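Chapter 6
Comparing Hands and Grippers on a Fair Basis

Before we can say that one hand is better than another, we must agree on what both of them are asked to do. In this chapter we follow a trial made by Wilfredo Manalo and Kalevi Ahonen at the Dristinholm workshop. They compared a multi-fingered hand with the simpler Koltach gripper, and both were driven by the same Grudau controller. Each device made 38 attempts with every object.

The place of the objects matters as much as the objects. A trowel which is turned a little can change an easy grasp into a difficult one.

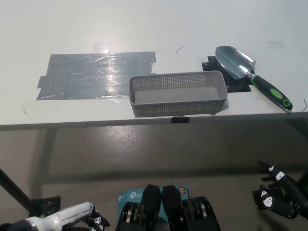
Figure 6.1 Table with taped areas, basket and garden trowel; the fingered hand at lower right.

The two authors gave each attempt a score from zero to 3. A device received the full score only if it lifted the object, held it for 7 seconds and released it inside the basket. A touch without a lift gave zero. This rule looks severe, but it makes the work of the person who keeps the score much easier.

A handle is not the same thickness along its whole length, so the point where the fingers close must be written down together with the score. The direction of approach should be written down too.

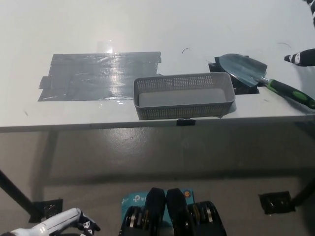 6.1 Objects that bend, slip or shine

Rigid tools are only one part of a useful test. A clear plastic bottle is harder for many cameras, and its wall can give way when the fingers press. Manalo and Ahonen therefore set the closing force separately for the bottle, and they repeated the setting for each device.

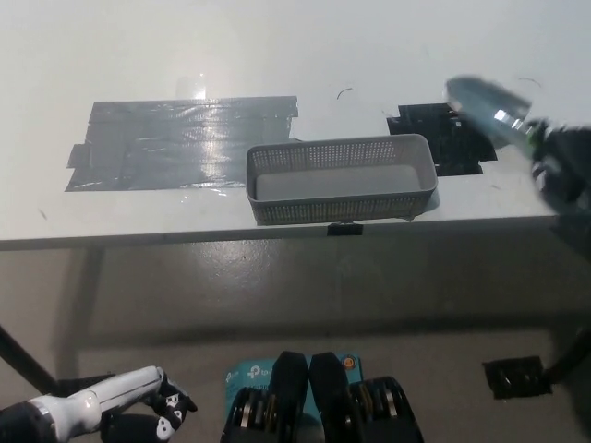

The speed of the arm must also be the same for both devices. In the first trials the gripper was moved more slowly, and its good results could not be used. Lopes discusses this problem again in Chapter 7, where the controllers are compared.

Dristinholm Technical Readers | Copyright 2020 | Contact the editors | Back to top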